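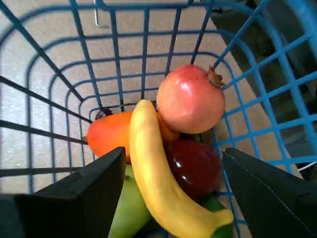
Footbridge news, finally

26 January 2025

Well, we have a footbridge again! Or we nearly do. The barriers came down on the Collet side last week and I walked across with the dog before anyone could change their mind. The Dilitz side still has a strip of orange netting you have to squeeze around, and the handrail stops a few steps short of where it used to, but you can get from one village to the other on foot without going all the way up to the road bridge, and I am ridiculously happy about it.

For anyone who has only started reading lately (hello!), the old bridge was closed in October after the big rain, when a tree trunk came down the river and wedged itself under the middle span. I wrote a very grumpy post at the time. I'd been using that bridge every morning to get to the bakery, and the walk by road is 26 minutes each way, with no sidewalk for a good part of it and the gravel trucks coming past. I did it for a week. Then I started taking the car, which I felt bad about, and then I stopped going and ate supermarket bread, which I felt worse about.

The new deck is galvanized steel with a kind of punched surface, so it makes a terrific noise when you walk on it. The dog hated it. He went flat as a rug in the middle and had to be talked across, and a man coming the other way with a bicycle waited very politely while I did the talking. I liked the old planks better to look at, but I do remember what they were like with frost on them, and I have the knee to prove it.

Kornex did the work, the same people who did the sluice gate, and they were supposed to be done before Christmas. The notice on the board said there was a delay with the bearings. I don't know what a bearing does on a footbridge. Fabrice Bouvier tried to explain it to me outside the pharmacy, with his hands, and I nodded a lot.
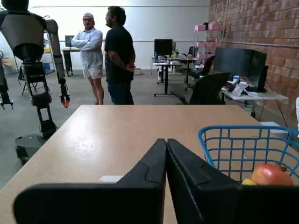
The other thing that got people talking was the price of it, of course. The figure for our side's share was read out at the public meeting, and it came to less than I'd feared, mostly thanks to the river fund. What had people up in arms was the lighting. There were going to be lamps at both ends and now there is going to be a lamp at one end, and I'll let you guess which end. (Ours. Dilitz is furious.) Inès Hoarau stood up and said that her kids come home across it at half past five in the winter and she'd like them to be able to see both ends, please, and she got a big round of applause, some of it from people on our side, me included.

So there's a petition. It had 214 names when I signed it, which is a lot for two places this size. You can find it at the bakery, next to the register, and at the Dilitz post counter when the post counter is open. The mornings are your best bet. If you've moved away but still own a house here you can sign too, I asked.

I also asked whether the bench is coming back. There was a bench on the Collet side, facing upstream, with a very old carved heart in it and the initials rubbed nearly smooth, and it was taken away with the first load of rubble. Romain Chevalier thinks it's in the yard behind the town hall under a tarp. I walked around there to look and there are a great many tarps. 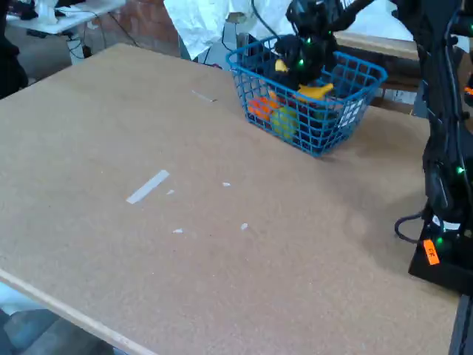

The talk about the ferry

All this bridge business has made people curious about what was there before, and there was a talk on it at the hall, given by Baptiste Coste. I wasn't sure I'd go. It was cold, and I had soup on. I'm so glad I did, because I learned more about this place in an hour and a half than in the nine years I've lived in it.

There was a ferry! A flat boat on a rope, with room for one cart and a few people standing. It ran from just below where the mill house is now, and you rang a bell on a post if the ferryman was on the far bank. Baptiste had found the account book, or part of it, in a box of papers from a house clearance. One year's tally came to 1,673 crossings, and the ferryman had put a little tick against the ones where he hadn't been paid. Some names have rather a lot of ticks. There were a few people in the hall with those same last names and they took it very well.

What I loved best was the bell. When the first bridge opened, the bell went to the school, and it was the school bell until the school got an electric one, and after that the trail goes cold. Yannick Jacquet put his hand up and said he was pretty sure his grandmother had used it to call people in for lunch. Pretty sure! He has promised to look in the barn. I will report back if he finds it, and probably also if he doesn't.

The questions went on so long that the heating clicked off. It's on a timer now, since Stendasis put in the new boiler, and there's a button in the hallway that's supposed to give you another half hour, but you need a code. We all put our coats on and kept going. Someone wanted to know if a ferry could be run again in the summer, just for fun, and you could feel the whole room deciding to say yes before anyone had thought about insurance.

I took notes on the back of an envelope and have since lost the envelope, so if I've gotten anything wrong above, please tell me and I'll fix it. Baptiste is going to write it all up properly for the spring newsletter, with copies of the account book pages. He'd also love to see any old photos of the river bank between the mill and the bend, even dull ones. He said the dull ones are often the most useful, as people didn't bother to tidy up first.

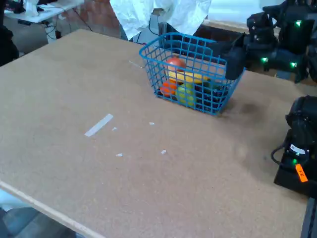 Fruit in the blue basket.

A few odds and ends while I'm sitting down.

The bakery is closed for the second week of the school vacation. They deserve it. Stock your freezer.

The recycling bins by the cemetery wall have moved across the road to where the phone booth was. I carried two bags of bottles to the old spot and then stood there like a lemon, so learn from me.

The singing group is looking for low voices. There are five altos and one bass, and the bass has a cough. You don't need to read music, you just need to be able to get to the chapel at seven and not mind the chairs. I'm one of the altos and I can't read music either, I follow Inès and come in half a beat behind her.

And to the person who left a gray wool glove on our gatepost: it isn't mine, but thank you! I've moved it to the notice board. Left hand, leather patch on the thumb.

I'm going to walk over to Dilitz tomorrow morning if it stays dry, with a pocket full of cheese for the dog. If we get all the way across without stopping I'm buying two croissants and he can have the end of one.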